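Getting marks off a white desk or table

White tops show everything: pencil, shoe polish, newsprint, the gray film that builds up where forearms rest. Most of it is on the surface and comes off with plain dish soap. Start with the mildest thing and move up only if the mark is still there after two tries.

Clear the top and dust it with a dry cloth. Grit left on the surface gets dragged around by a wet cloth and leaves fine scratches. Mix a teaspoon of dish soap into a quart of warm water, wring the cloth out well and wipe in long passes from one end to the other. Rinse with clean water and dry right away.

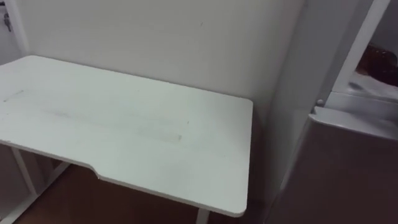
For gray streaks that stay put, make a paste of baking soda and a little water. Rub it on with a soft cloth, using light pressure, and leave it for 3 minutes. Wipe off and rinse twice, as dried baking soda leaves a haze of its own. Test glossy finishes on the underside first.

Ballpoint ink needs rubbing alcohol on a cotton ball. Dab, turn the cotton to a clean side, and dab again. Wiping spreads the ink.

Sticky tape residue softens with cooking oil. Leave it for 20 minutes, scrape with an old plastic card, then wash with soap to get rid of the grease.

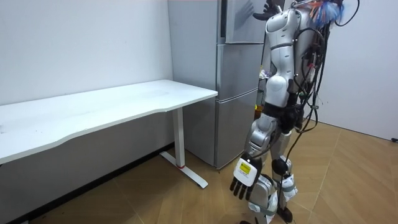 Can I use a melamine sponge on a white top?
It works on scuffs, but it is a very fine abrasive and will dull a shiny finish. Keep it damp, go easy, and save it for marks that soap and baking soda have left behind.

Do the edges too. Dirt collects along the front where hands and sleeves touch, and an old toothbrush with soapy water gets into corners and cutouts. Don't let water sit in a seam. If the core is particleboard it will swell, and there is no good repair for that.
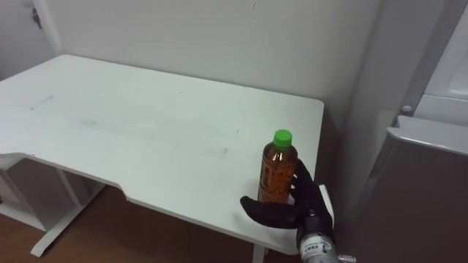
Once the top is dry, a desk pad or a sheet of heavy paper under the keyboard saves a lot of scrubbing. Stick felt dots under lamps and pen cups. Metal feet leave gray lines that look like scratches but are often just metal rubbed off onto the surface, and the baking soda paste usually lifts them.

Skip scouring powder, steel wool and undiluted bleach. Never mix bleach with vinegar or ammonia.

Tip sent in by Godelieve Geerts: wash the cleaning cloths without fabric softener, or they will leave streaks.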